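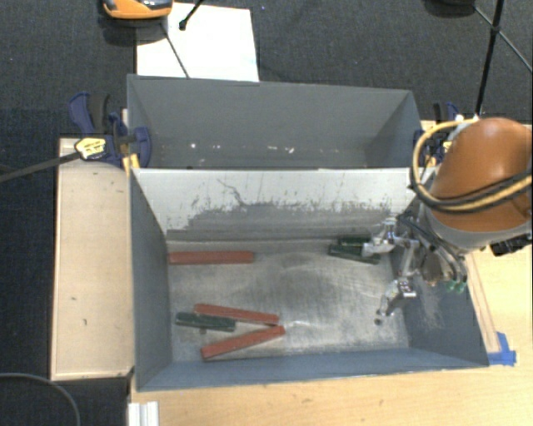
**Unit 4 — Bins, Totes and Loose Parts**

*Handout for the evening course in Workshop Storage, Marthorpe site. Please bring it back in February, when we do labels.*

Welcome back, everyone, and thank you for the notes you left on the shelving unit, which I read with a cup of tea and enjoyed very much. We move tonight from the shelf to the thing that sits on the shelf, the plain open bin. It is a humble subject, I know, but I have spent a good part of my working life with my arms in one and I have grown fond of them.

**4.1 The shape of a bin**

Notice first that the walls slant outward toward the rim. A bin with sloping walls gives your hand more room at the top than at the bottom, and many of them will nest when empty, so a stack of spares takes up very little floor. The price you pay is at the base. If you measure a bin across the rim and plan your layout from that number, you will be disappointed when the last row of parts won't lie flat. Measure the floor! Write the floor size in your notebook and put the rim size in brackets after it, for working out shelf space.

**4.2 Reading the wear**

I always ask people to look hard at an old bin before they order a new one. The scratches on the rear wall, the pale scuffs up the right side and the streaks and cloudy smudges over the floor are all surface marks, and surface marks alone are no cause to throw a bin out. What you want to check with your fingers (gloves on, please) is whether any scratch has an edge you can catch, and whether the rim has split at a corner. At Lendside we went through 84 bins one winter and retired 19 of them, nearly all for split rims.

Wear does make one practical difference. On a floor with bright, shiny patches, small dark parts are easy to see and small shiny ones can vanish altogether. Keep that in mind when you decide what goes where — a worn bin is a fine home for big colored blocks and a poor one for steel washers.

**4.3 Loose or laid out?**

Three red blocks and three green ones, all bar-shaped, lying at whatever angle they happen to lie. With so few parts in so wide a bin, I would leave them loose and not lose a minute's sleep. You can tell the colors apart at a glance, and every block can be reached.

Once the layer gets deeper, bars begin to be a nuisance. Two of them come together in a wedge, as the lower pair of reds nearly do, and a third settles in between. Bars lying close against the foot of a wall are awkward too, as there is so little room to get a fingertip behind them. Take the ones in the open first, then slide the others out toward the middle before you lift.

**4.4 One bin or two**

Keep a second bin directly behind the first wherever the bench allows it. You pick from the front and restock the back, or you sort one color across, and either way your reach stays short. The Vetcombe stockroom, with its 4,000 small parts, is run entirely on pairs.

**For next time** (due 31st January)

- Choose one bin at home or at work and write down its floor size and its rim size.
- Note any wear, and say whether you would keep it.
- Read the Cusi catalog sheet, item 751 only. The rest can wait.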